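La planche, le couteau et la bonne distance

Quand je suis arrivée à Kundville, je croyais savoir couper un oignon. Je le coupais comme ma mère le coupait, dans la main, au-dessus de la casserole, avec un petit couteau qui n'avait pas vu de pierre depuis longtemps. Je n'avais jamais perdu un doigt, donc je pensais que ma méthode était bonne.

C'est le marché couvert qui m'a fait changer d'avis. Il y a dans l'allée du fond un atelier d'affûtage, la maison Brosar, où les gens du quartier laissent leurs couteaux le matin et les reprennent après les courses. On paie peu, on attend debout, on écoute. J'y ai appris plus de choses sur la cuisine que dans tous les livres que j'ai achetés pour améliorer mon français.

La première chose que l'on m'a dite est que le couteau ne s'use pas sur les légumes. Il s'use sur ce qui se trouve dessous. Une carotte, même dure, ne fait presque rien au fil de la lame. Une assiette, un plan de travail en pierre ou une planche en verre lui font beaucoup de mal, et en très peu de temps. L'affûteur regarde le tranchant contre la lumière et il devine, sans poser de question, sur quoi vous coupez chez vous.
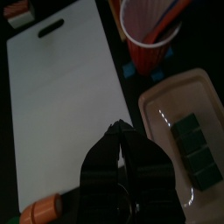

KUNDVILLE, 11/24/25 - Le sujet paraît petit, mais il divise les familles. Bois ou plastique ? Dans les cuisines que j'ai visitées pour cet article, j'ai entendu les deux opinions défendues avec la même chaleur, et parfois dans le même couple.

Les partisans du bois parlent d'abord du bruit. Il est plus sourd, plus agréable, et la lame rebondit moins. Ils aiment aussi que la planche vieillisse avec eux. En échange, ils acceptent de l'huiler, de la laver à la main et de la faire sécher debout, jamais à plat contre un mur humide. J'ai vu une planche fendue sur toute sa longueur parce qu'elle avait passé une seule nuit dans l'évier.

Les partisans du plastique sont plus pratiques. Ils en possèdent souvent plusieurs, une pour la viande, une pour le poisson, une pour le reste, et ils ne pleurent pas quand il faut en jeter une. Car il faut la jeter un jour. Quand les rayures deviennent profondes, l'éponge n'arrive plus au fond et aucun lavage ne donne vraiment confiance.

À l'épicerie Poojary, de l'autre côté de la place, on vend les deux, et aussi des planches en fibre de bois pressée, plus minces, que les jeunes cuisiniers demandent beaucoup. La plus simple coûte 90 couronnes. La plus chère, un bloc de noyer que deux personnes portent avec peine, coûte 3495 couronnes. Elle est dans la vitrine depuis le mois d'août et je passe la saluer chaque semaine.

Le prix ne dit pourtant rien sur l'essentiel, à savoir la taille. Presque toutes les planches que j'ai vues étaient trop petites. On coupe un poireau, les rondelles tombent, on les pousse avec la lame, et c'est à ce moment que l'on se blesse. Il vaut mieux une planche ordinaire et longue, posée sur un torchon mouillé et bien essoré pour qu'elle ne glisse pas.

J'ai suivi en août un cours du soir à l'école Vukura, qui forme des cuisiniers de collectivité et ouvre ses portes aux amateurs pendant l'été. Nous avons passé la première séance entière sans allumer le feu. On nous a montré comment plier les doigts de la main gauche, comment se tenir à un poing de distance de la table, comment laisser descendre le couteau sans le presser. J'avais mal aux épaules comme après un déménagement. Le lendemain, j'ai coupé un kilo d'oignons - sans casserole dessous, cette fois.

Ma mère est venue me voir depuis. Elle a regardé la planche, puis moi, et elle a pris l'oignon dans sa main.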